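Hanging a pendant over the dining table

Tags: Lighting / Dining rooms / Weekend jobs

Measure from the tabletop, never from the ceiling. A pendant over a dining table should hang with its bottom edge between 70 and 80 cm above the table. In our house the cord ended up at 76 cm and nobody bumps their head when they stand up to clear the plates.

Before you buy, cut a circle of cardboard the same width as the shade and hang it on string at the height you have in mind. Leave it up for a couple of meals. We did this with the Mestero pendant and went down a size. As a guide, the shade should be between half and two-thirds the width of the table.

If the ceiling outlet is not centred over the table, use a swag hook and let the cord drape across. Screw the hook into a joist. A plaster anchor will hold a paper shade but not glass or ceramic.

Any new wiring, including moving the outlet, is a job for a licensed electrician. Ours, Dumisani Nel, charged $204 to shift the outlet and fit a dimmer, and he was gone before lunch. Check that the bulbs are marked dimmable before he comes. Ordinary LEDs will flicker or buzz on a dimmer.

Choose warm white bulbs for eating areas, 2700K on the box. Cooler bulbs suit the laundry and the garage. Where a kitchen and dining room share one space, keep the colour the same in both.

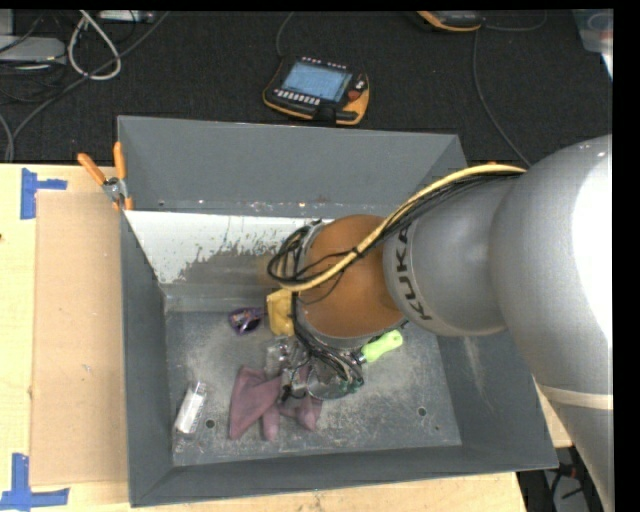 CLEANING AND CARE

Switch off at the wall and let the bulb cool. Fabric shades only need a soft, dry paintbrush or the brush end of the vacuum on low. Glass can be taken down and washed in lukewarm water with a drop of dish soap, then dried fully before it goes back up. For raw brass, use a dry cloth and leave the polish in the cupboard unless you like it shiny.

Fabric cord picks up kitchen grease. Wipe it with a barely damp cloth, power off, working from the top down.

Keep one spare bulb from the same box. Štefánia Kováčik bought 3 for her Toledo cluster and had to replace the lot when one failed, as the new ones were a different white.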